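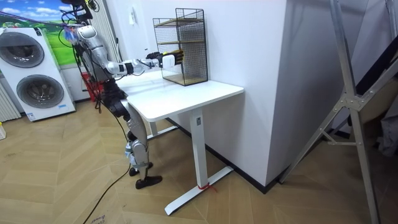
**Illbridge, March**

# Minutes of the Mutley Room Users' Meeting

Held at half past six in the back office. In the chair: Archana Pandey. Nine of us were present, and there were two apologies, both with colds.

## 1. Welcome and last minutes

Archana welcomed everyone and thanked those who had come straight from work, and there was tea and a very good ginger cake to be going on with. The last minutes were agreed after one small correction: the heater in the passage was mended, and then stopped again, so it should have been put down as "in hand".

## 2. The standing desk

Most of the evening went on this, and quite right too, as it is the piece of furniture we have all been waiting for. The white desk is now against the white wall, with the black wire mesh shelf unit standing on top of it. Several people said how much they liked the rounded corners, especially those of us who have carried a bruise from the old table for the best part of a winter.

There was a long and friendly talk about whether the shelf unit should stay on the desktop or go up on the wall. Those for the wall said it would free the whole top for spreading out plans and large sheets of paper. Those for leaving it where it is said that things on the wall tend to be forgotten, and that a shelf within arm's reach gets used. Archana pointed out that we do not know what is behind the plaster on that side, and nobody was keen to find out with a drill. It was agreed to leave the shelf unit on the desk until the summer and then ask everybody again.

Height came up as well. The tallest and the shortest of us differ by a good foot, and each had found the desk at the other's setting. Please do feel free to change it, but put it back to the middle setting before you go home.

**Agreed:** shelf unit stays on the desktop. Archana to write out the middle setting on a card and leave it by the light switch.

## 3. What lives on the shelf

We then got on to what the shelf is for, which took longer than the desk itself! The feeling was that it should hold things in daily use and no more: the shared notebook, pens, the tape, scissors and the post. Spare paper goes in the cupboard. Mugs go back to the kitchen, please, however tempting it is to park one there for the morning.

A suggestion of small labels on the front was warmly received, though we could not settle on a colour and have left it to whoever makes them.

**Agreed:** trial list of contents to go up on the noticeboard, with room underneath for additions.

## 4. The wooden floor

The floor is looking a little tired in places. Saxena have quoted 334 pounds to clean and oil the whole room, or 194 pounds for cleaning alone. Amitz have offered to do the cleaning for 109 pounds if we move the furniture ourselves and put it back afterwards. There was some worry about backs, but more hands went up than expected, and it was felt that between us we could manage it over one afternoon.

The question of oiling was put off. One member has oiled floors at home and said it needs two clear days with no one walking on it — a good deal to ask in a busy month.

A reminder, too, that leads running across the floor should be kept to the side where people are not walking, whenever that can be managed.

**Agreed:** accept the Amitz offer. Archana to ask for a date and send it round.

## 5. Money

We have 100 pounds set aside for small things for the room, none of it spent so far. The labels will come out of this, and so will a new doormat. The cleaning will be paid from the general fund.

## 6. Any other business

- The window catch is stiff again. Lift and push, gently.
- Somebody has left a green umbrella in the passage. It is a nice one and must be missed.
- The spare key is back on its hook, with thanks to whoever returned it.
- Could the recipe for the ginger cake be sent round with these minutes? It could, and it is attached.

The meeting closed at ten past eight. Next meeting in the same place, with the doormat to be chosen beforehand if at all possible.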